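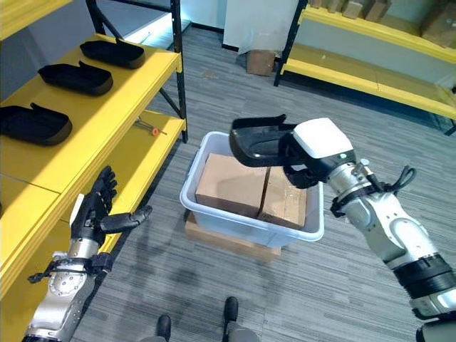
Choir folders and sheet music, how do you store yours?

lamai_t
8 December 2019
Our community choir has 217 octavos and they live in my hallway. We lost the alto copies of the Vornedau set in November and I had to print them again the night before a concert. Looking for a system that isn't a filing cabinet.

Girish S
Number every copy and sign them out. We did this at Famis Singers and lost two copies all season. Storage is secondary.

ekkachai_r
Disagree. Signing out takes up the first part of rehearsal and people still forget. Keep everything together in one place and hand it out by section.

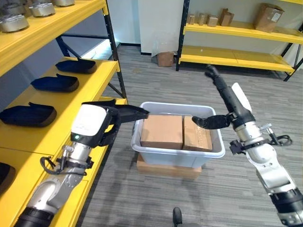 Sheet music gets heavy fast, so I would stay away from big containers. A full one can't be lifted by one person. What works is small cardboard boxes, one per voice part, stood inside a see-through plastic bin. Two side by side like that is plenty for one bin. Write the part on the side that faces out.

Girish S
Cardboard in a damp church basement? No thanks.

ekkachai_r
Ours stays upstairs.

rattana_p
We went digital with 154 pieces. Half the basses still want paper, so now I look after both.

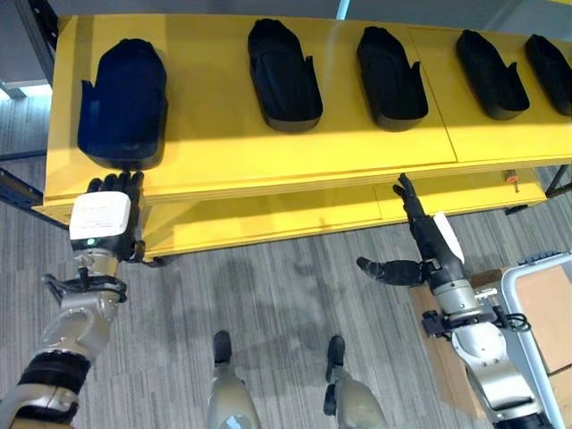 lamai_t
Digital won't fly with us, we have singers who mark up every bar. I do like the idea of keeping the parts separate. Maybe I could put open trays in a row along the top of a long shelf, the way those black ones sit on the yellow unit, and people take their part as they walk in. Leftovers go back in the same tray.

Girish S
They won't go back in the same tray. Number them.

lamai_t
OK, numbers and trays. I'll start with the altos.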